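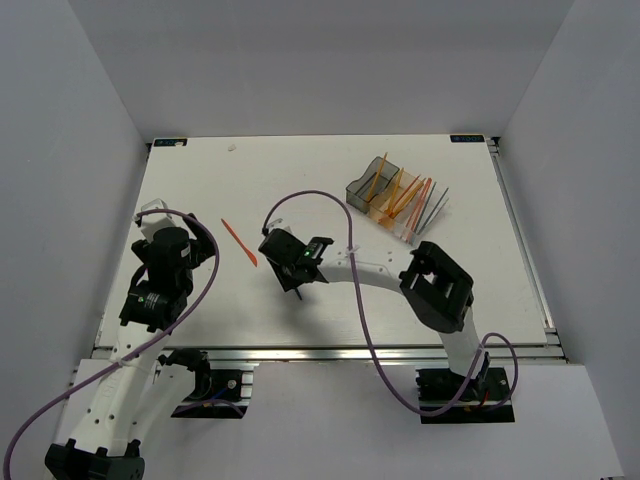
Reviews > Automation > Bench Systems

Buy the Table First

Most buyers of a two-arm bench cell spend their evaluation time on the arms. They compare reach, payload and repeatability, ask for the joint speed limits, and sign. I think this is the wrong order. After six weeks with the Estano bench package, I would put the table, the walls and the cabling at the top of the list, and the arms somewhere in the middle.

Estano sells the package as a complete station: a pair of arms mounted at the near edge of a white work surface, plain gray walls on the left, right and back, a gripper and a camera mount on each arm, and a service plan that covers calibration and software updates. The target customer is a lab or a small integrator that wants to record demonstrations and train manipulation policies on them. The sales material also mentions light production work. I would ignore that part.

Our test task was plastic cutlery. Knives and other utensils lie on the table, one or a few at a time, and have to end up upright in a clear organizer with a smoky gray bin at one end. It sounds trivial. A plastic knife is thin, light and nearly flat against the surface, so the gripper has very little height to work with. The fingers have to come down close to the table without pressing into it. The part then has to be rotated from horizontal to something near vertical and released into a compartment that may already have utensils leaning at odd angles. Transparent walls make that last step worse, as depth estimates on clear plastic are poor and the orange pieces tint whatever is around them.

A task like this exposes the parts of a cell that a spec sheet leaves out.

The surface is the first one. A plain white top gives good contrast against orange and red plastic and soft, readable shadows under the tool. It also shows every speck and smudge, and in our runs small debris was enough to trigger false detections in the simple color segmentation we used as a baseline. The learned policy was less sensitive. Estano's manual tells the operator to wipe the top once per shift. Once per shift is too seldom if tape or paper is being used anywhere near the cell. A spare top should be in the box, and at present it is a paid option.

The walls are the second. Buyers tend to treat the enclosure as a cosmetic extra and ask for a discount without it. I would refuse the discount. We ran the same policy with the walls on and with them off, facing an ordinary room, and the version without walls failed far more often on the approach to the organizer. Nothing about the arms had changed. Someone who plans to collect data in one building and deploy in another should think hard about what this means, but for recording clean demonstrations the gray box is worth its price.

The cables are the third, and here I have a complaint. Each camera cable leaves its mount in a high arch and is held to the forearm with a zip tie. That is a prototype solution on a product with a production price. The arch has to be long enough for full wrist rotation, so there is slack in most poses, and slack in the shared region between the two grippers is an invitation to snag. We had 2 snags in the first week, both during handovers. After we rerouted the loops and replaced the ties with reusable straps there were no more. The fix cost almost nothing. Internal routing, or even a molded clip on the forearm link, would remove the problem for every customer at once. The Wubshet bench unit, which I used last October, has clips. Its gripper is worse in most other respects, but the clips are good.

On the grippers I have less to say than I expected. They are bulky. The camera view is useful until the fingers are nearly closed, at which point the tool hides the part it is about to pick. The near-vertical approach worked for knives lying alone. It did not work for two pieces lying side by side, where the fingers need more clearance than the gap allows. Narrower fingertips are listed as coming. I do not review things that are listed as coming.

The service plan is where opinions in our group split, and I am on the skeptical side. Estano's starter tier includes setup of one task with 50 recorded demonstrations and a trained baseline policy. Fifty was adequate for a single knife in a fixed region. For mixed utensils anywhere on the table we needed roughly 900 before the success rate stopped climbing, and all of the extra recording was our own labor. The quote does not make this visible. A buyer reading it would reasonably assume that the starter tier delivers a working task, when it delivers a working demonstration of the software. Brestetti, which resells the same hardware with its own plan, at least states the expected recording effort per task category in its quote. The hourly rate is higher. I would still pay it, because a project manager can budget against a stated number.

There is a counterargument, and it is fair. Vendors cannot predict how much data a task needs, and publishing a figure invites disputes. A range would solve this. Estano has presumably run enough installations to know that thin flat objects and clear containers sit at the expensive end. Leaving that knowledge out of the quote moves the risk to the customer, who has the least information.

My recommendation is narrow. Labs that want a repeatable place to record two-arm demonstrations should consider the package, insist on the walls, order the spare top, and restrap the cables on the first day. Integrators looking for throughput should look elsewhere. A person sorts the same cutlery many times faster, and a vibratory feeder with a dedicated fixture will beat both on any part that never changes. The case for this kind of cell rests on parts that do change, and on the willingness of the buyer to keep recording each time they do.

If the budget is tight, I would take a cheaper pair of arms in the same enclosure over better arms on an open desk. Estano does not sell that combination. I have asked for it, and the reply was a link to the options list, where the spare top is still a separate line.

Filed under: Opinion, Two-Arm Cells, Data Collection, Buying Advice

Festgate | Contact the editors | Copyright 2023 Festgate | Posted August 26, 2023 | Back to top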